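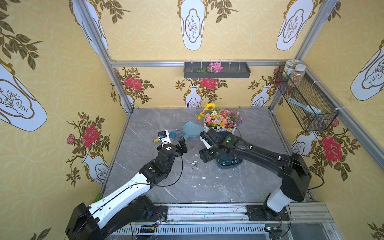
Fig. 2. Marble top with the dustpan, basin and flower planter set out.

Clearing the tabletop

I do this part before I touch any water, and I'd nag you to do the same!

1. Pick up loose screws by hand and drop them in a lidded jar (mine's an old Gestex one). Count them back in if you're mid-project.

2. Move the flower planter last. I slide mine forward by the picket fence, never by the sunflower.

3. Sweep chips and crumbs toward you into the teal dustpan. Short strokes, or they skate right across the marble.

4. Wipe with a damp cloth and leave the top alone for 15 minutes.

Note: the flowers are artificial, so a soft dry brush does them fine.

Caution: don't drag the basin with screws still on the table. Marble scratches faster than you'd think, and I have the mark to prove it.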